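4.2 How people keep their cloths at home

I should say at the start of this section that I never meant to write about storage. My plan, when I first got off the bus in Ultley, was to look at how households pass on and repair everyday textiles - tea towels, throws, tablecloths, the odd bit of old curtain. But I kept being shown cupboards. I'd ask someone about a tablecloth and off we'd go up the stairs to see where it lived, and half an hour later I'd have heard more about the shelf than the cloth. So in the end I gave in and started asking about it properly.

The diary part of the study ran for 366 days (we had a leap year, which pleased me more than it should have). Six households kept the diary, three of them on the Jarkach estate and the rest in the older streets by the river. Each one wrote down when a cloth came out, what it was used for and where it went afterwards. Wajid Hayat did the second reading of all the diaries and he and I disagreed quite a lot, mostly over what counts as "put away". I'll come back to that.

What struck me first was how little folding went on. I grew up in a house where everything was folded in thirds and I suppose I thought that was normal. In the diaries, folding is nearly always kept for two sorts of cloth: the ones for guests, and the ones that belonged to somebody who has died. Everything else gets bunched, stuffed, draped or rolled. One woman on the estate wrote "shoved back in" so many times that by spring she had shortened it to SBI, and Wajid and I ended up using her letters in our own notes.

Earlier writing on the home tends to treat the folded pile as the proper resting state of cloth and anything else as a kind of failure, or at best a cloth on its way to somewhere. I don't think my diaries back that up. A throw that is shoved back in the same basket every night for a year is not on its way anywhere. It's home. The people I spoke to were quite clear on this, and a bit puzzled that I needed to ask.

Baskets came up far more than I had expected. They sit by sofas, under stairs, on top of fridges. People like them because they don't ask much of you, and because you can see what you've got without opening anything. Checked cloths seem to do well in them too - several people told me that a check "doesn't show the creases", and one man said he'd bought a tartan blanket for that reason alone. I'm calling this way of keeping things loose holding, which is a plain enough name, and Figure 1 gives the general idea.

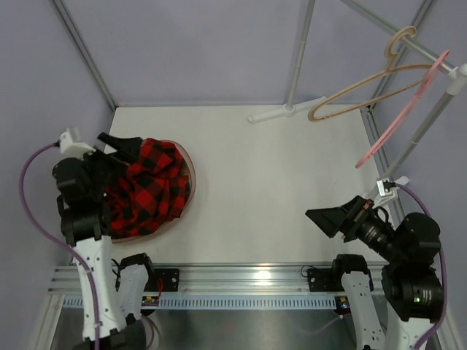 Figure 1. Loose holding: a red and black checked cloth bunched up in a round, shallow basket.

4.3 What counts as put away?

Now for the argument with Wajid. His view, to put it fairly, was that a cloth is put away when it is out of use and in its usual place. Mine was that it also has to be out of mind, so that the person has stopped thinking of it as something they might grab in the next few minutes. We coded the first two months separately, compared, and found that nearly every mismatch was a basket entry. Cupboards and drawers gave us no bother at all.

We tried a few ways round it. I wanted to add a code for "resting", and Wajid thought that was me inventing a word to win the argument (he may have been right). In January we went back to the households and simply asked them. Most laughed. Surachet Nakpan, who keeps a café on the old Valentini site and had agreed to be named in the study, gave us the answer I still find most useful. He said his kitchen cloths were put away when he'd stop noticing if someone moved one. So a cloth in the basket by the door was put away, and the cloth over the oven rail never was, even at night with the lights off.

We recoded everything on that basis. It took ages, and I won't pretend it got rid of all the awkward cases. Cloths used by more than one person are still a muddle, since one of them may notice and the other not. But our two readings came much closer together, and the later sections all use the recoded version.

There is one more thing I'd like to mention before moving on to repair. When the local furniture shop, Futarer, closed down, several of our households bought storage from the sale, mainly chests with deep drawers. I was sure this would show up in the diaries as a big shift away from loose holding. It didn't, or only for a few weeks. The chests filled up with guest linen and winter curtains, and the daily cloths drifted back to wherever they had been before. One diary has a rather cross entry about it: "Bought the drawers for the blankets. Blankets are on the chair." The same household mended two of those blankets during the year, and both mends are taken up in section 5.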